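Section 4: Setting up a board's membership record

Welcome to the good bit! Once your account is open in Briltex, you can build a full record for any public board or commission, with its seats, terms and appointing bodies all in one place. Have the board's founding statute beside you before you start.

1. Go to Boards, then New record, and type the board's name exactly as the statute gives it.

2. Choose the appointing authority. A board can have up to 2 of these (a governor and a senate, say), and each seat must be tied to one of them.

3. Add the seats. Give every seat its own line, even if three of them are identical – it makes filling vacancies so much easier later on!

4. Enter the start and end of each term. If the statute only says "until a successor is appointed", tick Holdover and leave the end blank.

Note: Seat numbers run from 1 to 999 and are never reused. If you delete seat 14, the next seat you add will not be called 14.

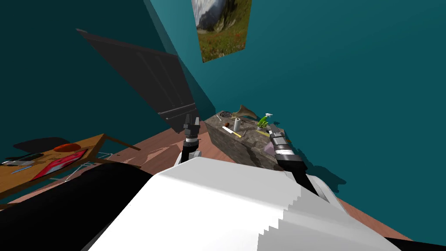 Fig. 4.1 Two robot arms and a stone-textured table (computer-rendered)

5. Open the Districts tab and link any seats that go by district. When the map is redrawn, Briltex flags every linked seat in amber and you can work through them one by one, which is a lovely time-saver.

6. Press Check record. Missing oaths, overlapping terms and seats with no authority are listed down the right. Click a line to jump straight to it.

7. When the list is clear, press Publish.

Caution: Publishing locks the seat list. Draft members stay hidden, but names already marked Sworn will show on the public page at once.

If you see message 1264, two members have been placed in the same seat for the same dates. Change one of the terms and run the check again.

Questions on this section go to Anikó Bognár or Bảo Phí on the records desk. Section 5 covers quorum and voting rules.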